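The owner of Bastos Home Cleaning will see you at seven in the morning, because by eight she is on her knees in someone's bathtub. She started the business with a mop, a used hatchback and 70 flyers, which brought in exactly one customer. That customer is still with her and still apologizes for the state of the oven.

"People clean before I come," she says. "Then they pay me. I have stopped arguing with them."

She has firm opinions about dust, most of them unflattering to her clients. Start at the top of the room and work down. Skip the spray on bookshelves. Do the ceiling fan before you change the bed, a lesson she learned in the other order.

Her prices are simple. A regular visit in the Veltura district costs the same whether you have two cats or none, though she would like it known that she can tell. What she won't do is garages. "I looked in one in June," she says. "I closed the door again very gently."

I ask about products. She once spent $301 on a steam cleaner, and it now lives under her stairs with a blanket over it. For dusting she likes microfiber, washed often, no fabric softener.
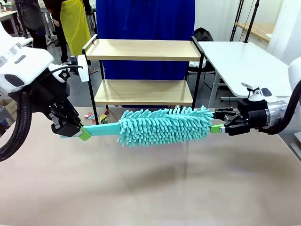
A longtime client in Skasia told me that none of this matters if you own black furniture, and that she had given hers to her sister.

The owner takes the point. "Buy beige," she says, and goes to look for her keys, which are in the bucket.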